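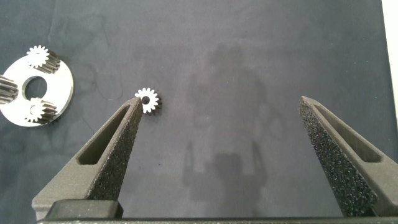
Home News Products Events Contact

Clollby opens its gear bench to the doubters
6 Sep 2019

Clollby will sell a bench kit for learning planetary gears from November, and would like to begin with what the kit does not do. It will not make anyone an engineer. It will not make school physics easy. We have read plenty of announcements from firms in our line that promise both, and we didn't believe those either.

The Trandberg kit is a set of metal parts for one stage of a planetary gearbox. The heart of it is a round carrier plate with a large hole through the middle and places for three small gears. The learner puts the gears on the plate one at a time, on a dark cloth mat, and then has to explain why they sit where they do. That last part is where most kits go quiet.
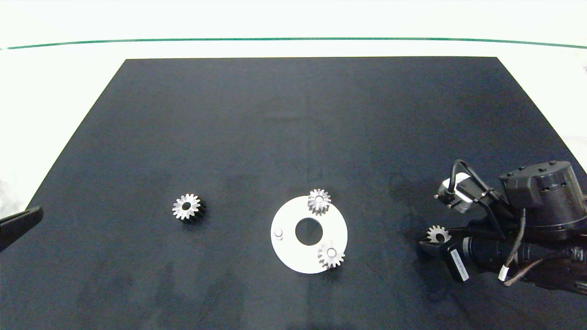 Two gears on the carrier plate, one bare peg at the left, and a loose gear on the mat.

We asked 60 teachers and evening-class tutors what was wrong with the gear sets they already owned. The answers were blunt. Plastic teeth wear round. Pegs snap off. The instructions show a finished gearbox and skip the middle. Several said the sets came out of the cupboard once a year and went back with a piece missing.

We can't promise to cure all of that. Small gears roll off tables, ours included, so the Trandberg comes with spare gears and a mat with enough grip to slow them down. Whether it slows them enough is something we'd rather hear from buyers in a year's time.
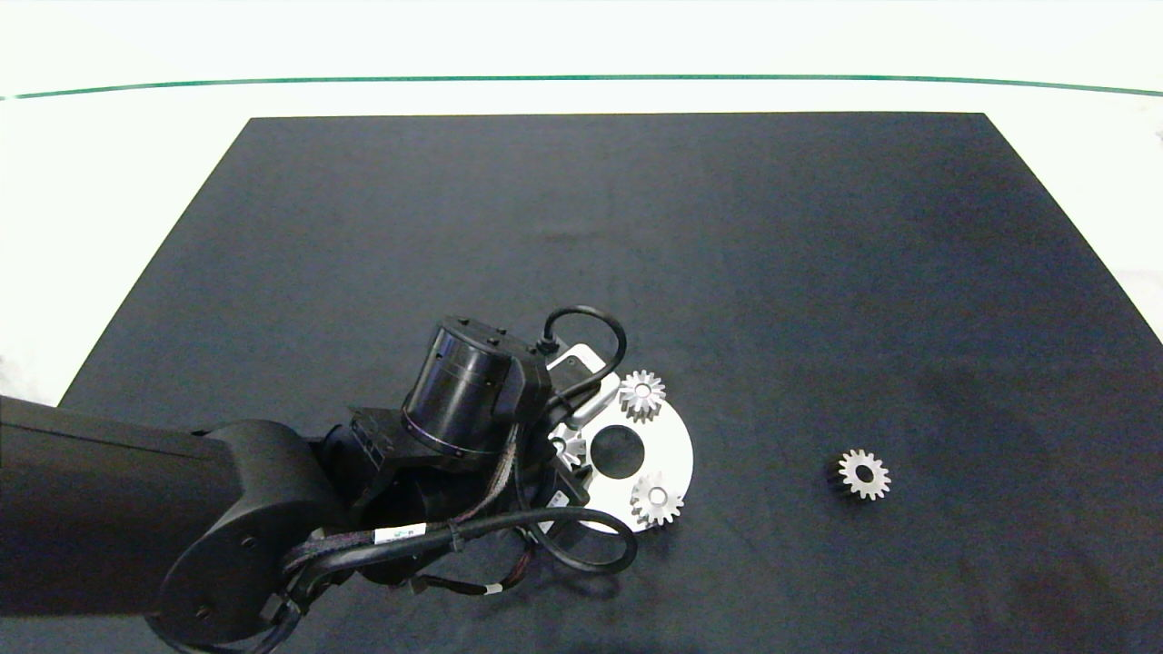
The order of work is left open on purpose. Early drafts of the booklet ran to 14 steps, and testers followed them without looking at the parts. The printed version asks for the plate first and leaves the rest to the person at the bench. Some testers disliked this. One tutor called it "a booklet with the useful pages torn out", and we have kept the comment in our notes.

The gears are cut by Kaufmann, our usual supplier. Metal costs more than moulded plastic and the price shows it – the full kit is £216. A classroom that only needs to see wheels turning can manage with something cheaper, and we'll say so on the phone.

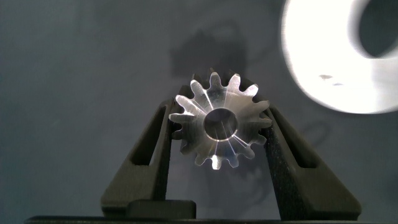

A good look at a single gear is still the best test of any set. Check the teeth and the bore before putting it near a plate, and send it back if they look poor. The first batch is 617 kits. There will be a second only if the first one sells.

Clidora will handle orders and returns. Sample kits can be lent to schools and clubs for a fortnight, with return postage paid by the borrower.

Shares 14 Comments 0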